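Prultureck Two-Arm Bench: Set-up Guide
Section 4. Comparing grippers

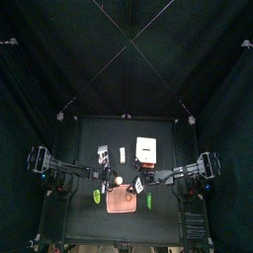

Use this section once both arms have been homed and the wrist cameras have been set up as described in Section 3. It covers the grip comparison, where two sets of gripper fingers are tried on the same small objects. Allow over 40 minutes for a full comparison, longer if you are changing fingers for the first time.

4.1 Before you start

You will need:
The Bolberg standard fingers
The Mulder soft-pad fingers
A shallow tray
A mixed set of small objects, including at least one ball, one egg shape and one long, thin piece
The record sheet from the back of this guide, or a copy of it

Wipe the fingers with a dry cloth. Do not use solvent on the Mulder pads, as it hardens the surface and the results will not match earlier ones.

CAUTION: Press the stop button and wait for both arms to settle before you reach over the table. Pausing the Todby controller does not remove power from the joints.

4.2 Fitting the fingers

1. Press stop. Open both grippers by hand using the release lever.
2. Remove the two screws from each finger and put them in the lid of the kit box.
3. Fit the Bolberg fingers to the left gripper and the Mulder fingers to the right.
4. Tighten the screws evenly until the fingers no longer rock. Do not over-tighten.
5. Release stop. On the controller, choose Tools, then Finger Set, and pick the correct set for each arm.
6. Run Close Check on each arm. The fingers should meet along their full length.

Note: If the controller shows the wrong finger set, the closing width will be wrong too. Go back to step 5 before changing anything else.

4.3 Laying out the table

7. Put the tray in the middle of the table, where both arms can reach it.
8. Place the other objects around it, with a finger's width or more between neighbours. Stand tall boxes towards the back so that they do not block the wrist cameras.
9. Look at both camera views on the controller. Move any object that is hidden from the arm that will pick it up.

4.4 Running the comparison

10. Set the grip force to 20 per cent on both arms.
11. Pick up an object with the left arm, lift it clear of the table, hold it for 4 seconds and lower it into the tray.
12. Write down the result as held, slipped or dropped. A pick that needed a second try counts as slipped.
13. Return the object to its starting place and repeat with the right arm.
14. Work through the rest of the set in the same way.
15. Raise the force to 40 per cent and repeat steps 11 to 14.
16. Press stop, swap the fingers between the arms and run the whole comparison again. This shows whether a difference comes from the fingers or from the arm.

CAUTION: Both arms can reach the centre of the table. Keep Shared Zone switched on unless you are moving one arm only, with the other parked.

4.5 Reading the results

Compare the two runs for each object. If the same fingers slip on both arms, try the other set or a higher force. If one arm slips with both sets, repeat the wrist calibration – see Section 3.6 – and then run those objects again.

Round objects often roll as the fingers close. Lower the closing speed before you raise the force.

Save the log from the controller before switching off. Unsaved logs are cleared at the next start.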